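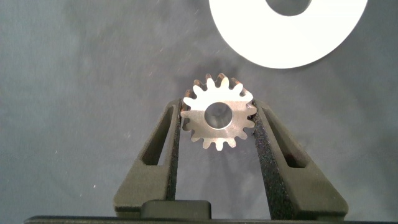

SMALL PARTS, BENCH 7 - GALLERY

Little spur gear, bright face, round bore. Teeth go coppery brown on the sides where they turn away from the light. The one everybody asks for a copy of.

About this page

Finally getting the winter small parts batch up. February 2011 and I still have parts drying on newspaper so bear with me. These are gears and gear-ish things that have come across the bench since the fall, mostly out of clocks, winders, a chart recorder and one very sad coffee mill. Picture at the top, the rest is notes until I get the other photos sized down. Old page was too slow, people complained. Fair enough.

If you want a bigger copy of anything, write me and say which entry. I have the full size files on the shop computer and will get to it when I get to it.

Svenja Tanner

Notes on the top picture

Plain spur gear, straight teeth, nothing fancy. What I like is the tooth shape. Tips are rounded and they taper a little, so you get that classic cog outline, the kind a kid would draw.

Look at the bore too. Big for the size of the gear. There is a thin bevel on the inside edge and it picks up light as a pale ring. A bevel like that helps when you are starting a shaft by hand and your glasses are on the other bench.

Face has a brushed look. Bram Van Dijk wrote to ask if it was plated. Don't know. Color on the tooth sides could be reflection, could be the metal, I wouldn't call it from a photo and I told him that. He wants to call it brass underneath. Bram wants everything to be brass.

No bore size from me on this one, please stop asking. You can't get it off a photo and neither can I.

The rest of the batch (pictures coming)

Chart recorder train. From the old Cimon recorder Jacobus Tshabalala dropped off in a shoe box. Big wheel has 98 teeth, I counted twice and then Jacobus counted and got the same. Pinion that runs with it has 16. Both good. The arbor is bent and that is a whole other evening.

Coffee mill bevel pair. Sad. Somebody ran it dry for years, teeth worn to points on one side. Kept for the shelf, no use to anyone. Good one to show people who think oil is optional.

Winder gear, fiber. Brown, light as a cracker, smells like an old radio. Do NOT put these in solvent. I did one in solvent. It swelled up and that was that.

Windurance anemometer worm. Came in a lot with a bunch of rusty hardware from Areti Athanasiadis, who was cleaning out her dad's shed. Worm cleaned up nice. The wheel it drives is missing, so if you have one from the same model I would like to hear from you. Will trade for clock stuff.

Pretorius clock wheels, mixed. Whole tin of them. Some crossed out, some solid. Sorting by diameter for now, which is the wrong way to do it but the trays were already labeled.

Nylon gear from a label printer. Cracked at the hub, like they all do. In the batch only becuase it was on the bench that day.

How I clean the small ones

Gets asked a lot so here goes, fast version.

Mineral spirits in a jar with a lid. Swish. Leave it while you eat lunch.

Toothbrush, soft, around the teeth. Then pegwood or a toothpick down in the roots where the gunk packs in. Takes forever, do it anyway.

Go through the bore with a twisted bit of lint free cloth. Never a drill bit, never a rolled up bit of sandpaper. You open up a bore and the gear is scrap.

Rinse in clean spirits, not the same jar. Dry on newspaper.

For a bright face only: 600 grit wet paper flat on glass, a drop of light oil, small circles, hardly any pressure. Debora Farina goes finer than that and hers look better than mine. I stop at 600 since that's what is in the drawer.

Stay off the teeth with abrasive. The flanks are the working part. Dark teeth are fine. Dark teeth run just as well.

Checking teeth

Hold it up to a lamp with the face square on to you and turn it slowly. You want every gap to look like the one beside it. A bent tooth shows up quick. A worn one is sneakier, it leans, and you see it better from the edge.

Then run a fingernail around. Burrs you feel before you see.

If you are matching a gear to a mate, count both. Mark one tooth with a felt pen before you start or you will go around twice and swear at it. Ask me how I know. Measure outside diameter with calipers, three spots, write it down right then. On the bag, not on your hand.

Storage

Coin envelopes. One gear each, pencil on the front. I used film cans before and they rattle, and rattling puts dings on the tips. The Brarkorell drawers are good, I got mine used, two of the dividers missing. Up to 16 envelopes standing up in a drawer before it jams.

A bit of oiled paper in with anything steel if your shop is damp. Mine is damp.

Coming up

March batch should be mostly ratchets and clicks, plus the rest of the Cimon recorder if the arbor straightens. Debora is lending me her escape wheels to shoot as well, so those will get there own page.

Somebody asked for sprockets. Maybe. I have a coffee can of them but they are greasy and I keep finding other things to do.

Swaps

Looking for: worm wheel for the Windurance (see above), small taper pins, any tin of odd clock wheels you are tired of tripping over.

Have to swap: duplicate Pretorius wheels, a pile of steel pinions, two good winder springs in the packet.

Local pickup best. Will mail small stuff in a padded envelope. Nothing from the top of the page is up for trade, that one stays put.

Last batch is linked at the bottom, the captions on the second row there are swapped, I know, will fix.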